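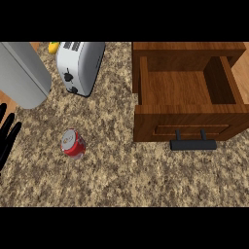
Home Features Kitchens Materials Archive

The Long Life of a Stone Counter

March
By the Mersha Review staff

14 shares 2 comments

The quarry at Drevarum closes when the road ices over and opens again in the spring, and for most of a century the town's calendar has followed it. Men who cut gravestones in the fall cut doorsteps in April. Kitchen counters came much later, after the Dumari workshop bought a bridge saw and found that people in the new houses across the river wanted granite where they rolled their dough.

Granite was an odd choice at first. It was heavy, it was hard to cut around a sink, and older cabinets had to be braced before they could carry it. A full slab still takes 4 people to bring up a flight of stairs. The workshop charges extra for the second floor and will not quote a price for the third.

What sold it was wear. A counter put in at the Furiditz boarding house has had bread cut on it every morning for decades, and the polish has dulled only in one patch by the window. The edge has 2 chips, both from the same dropped iron pot. Laminate in the room next door has been replaced three times.

The stone does need some care. Granite is porous, and oil left overnight on an unsealed piece will leave a dark ring. Dumari seals its counters before they leave the shop and tells buyers to do it again when water stops beading on the surface. Vinegar and lemon juice will wear down the sealer. Plain dish soap is fine for every day - the shop uses it too.

Color goes in and out of style. Busy, speckled stone sold well for years, then buyers asked for plain gray, and the yard behind the shop filled up with offcuts in brown and tan. Those are now going out again, mostly as small pieces for bathrooms and hearths. Some are more than 100 years out of the ground, left over from steps and window sills.

The saw runs until four in the afternoon. After that the yard is open to anyone who wants to look through the offcuts, and prices are chalked on the back of each piece.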